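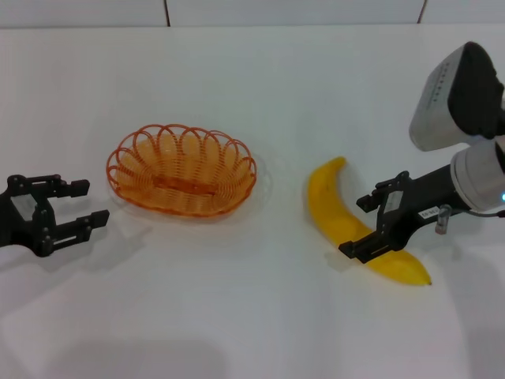

The orange wire basket, and a banana beside it on the white table.

Fruit basket questions, answered (mostly)

I wrote one short post on keeping fruit in a wire basket and my inbox hasn't been the same. So I've pulled the questions together on one page, and I'll keep adding to it when new ones come in. Last updated 23 Apr 2021.

Where did you get the orange one?

Secondhand, from a little housewares shop called Prundow that I wander into far too often. It had no box and no tag, so I can't give you a maker or a model name (sorry, I know that's what half of you came for!). If you're hunting for something similar, try searching "oval wire bread basket" plus "coated" and see what comes up. "Scalloped" or "looped rim" helps too. I've had better luck with those words than with "retro fruit bowl," which mostly gets me ceramic pineapples.

Isn't that a bread basket?

Yep, it's a bread basket shape. Long, oval, low. I use it for fruit all week and then it goes back to being a bread basket when people come over. I wipe it out first and put a cloth napkin in, partly for crumbs and partly because rolls look nicer on a napkin.

Why wire and not a bowl?

Air, mainly. In my old deep bowl the fruit at the bottom sat there getting squashed and I'd forget about it until something smelled off. With wire I can see a soft spot from the side, and if something does leak it ends up on the table where I notice it. That's also the downside, so wipe under the basket now and then.

If your fruit is tiny (cherries, grapes, that kind of thing), use a bowl in the fridge. Wire is for the bigger stuff.

Do the wires leave marks on the fruit?

On apples and oranges I've never had a problem. Ripe peaches and pears, yes, you can get little lines pressed into the underside, especially if there's other fruit on top. A folded tea towel across the bottom takes care of it. I keep an old thin one just for this. Wash it more often than you think you need to.

Should bananas go in the basket with everything else?

This is the big one! I keep mine out, on the table next to the basket. Bananas give off ethylene as they ripen, and that hurries along whatever's snuggled up to them. If you've got rock-hard avocados, great, put them all in together and check tomorrow. If you've got pears that are already perfect, give them some space.

My friend Ásdís Holst thinks I'm fussy about this and throws everything in one heap. Her family eats a whole heap of fruit in 2 days, so she's probably right not to care. It depends how fast you get through it.

How much distance do they need?

I don't measure. In an open room, having the banana out of the pile seems to be enough for me. A closed bag or a lidded box is another story, because the gas just hangs around in there.

Do you wrap the stems?

I did for a while, with a bit of plastic wrap on the crown of the bunch. Maybe it bought me a day? I stopped because I kept finding scraps of plastic wrap in the fruit, in the sink, once in a lunch box. Buying fewer bananas has worked a lot better.

Can I put a ripe banana in the fridge?

Sure. The peel goes dark and looks pretty sad, but the inside stays good for a few more days. Don't do it with green ones, they sort of stall and never get properly sweet. And if you've missed the window completely, peel it, break it in pieces and freeze it for smoothies or banana bread. Peel it FIRST. Trying to get the skin off a frozen banana is a miserable way to spend a morning.

How do you clean the basket?

Warm water, a squirt of dish soap and a soft brush. An old toothbrush is good for the loops around the rim, where crumbs like to hide, and for the spaces between the rings in the bottom. Shake it hard over the sink, then dry it with a towel and leave it upside down on the rack.

I don't put mine in the dishwasher. I don't know how old the coating is and I'd rather not find out the hard way. If yours came with instructions that say it's fine, go for it.

The coating on mine is chipped. Is it still usable?

I'd stop putting bare bread or cut fruit in it, and keep it for things with a peel, like oranges or bananas. Bare metal can rust if it's left damp, so dry it well. Steinar Eyvindsson wrote in to say he uses his chipped one for clothespins, and another reader keeps onions in hers. If it's flaking all over, I'd retire it from food duty altogether.

How do I keep fruit flies away?

Rinse and dry the fruit when you bring it home (berries excepted, wash those right before you eat them). Take out anything split or mushy the same day. In August I give up on the basket a bit and move most things to the fridge, and I leave out only what we'll eat by tomorrow. If the flies are already there, a small glass of cider vinegar with a drop of dish soap in it does a decent job.

Can I keep potatoes in it?

You can, but not out on the table. Potatoes want to be somewhere dark, and light turns them green. Put the basket in a cupboard and you're fine. Keep the onions somewhere else.

Will the basket scratch my table?

Mine hasn't, but I lift it, I don't slide it. If your table has a delicate finish, put a placemat or a cork mat underneath. Stick-on felt pads don't hold on wire at all, I tried and they were on the floor by dinner.

What color would you pick if you were buying again?

Orange! Every time! It's cheerful even when there's nothing in it, and on a white table it looks like I planned something. I did consider a white one once and I think I'd have lost it against the tabletop.

Do you sell these?

No, I just have the one, and I'm not parting with it. If you spot a twin at a yard sale, send me a note and tell me what you paid.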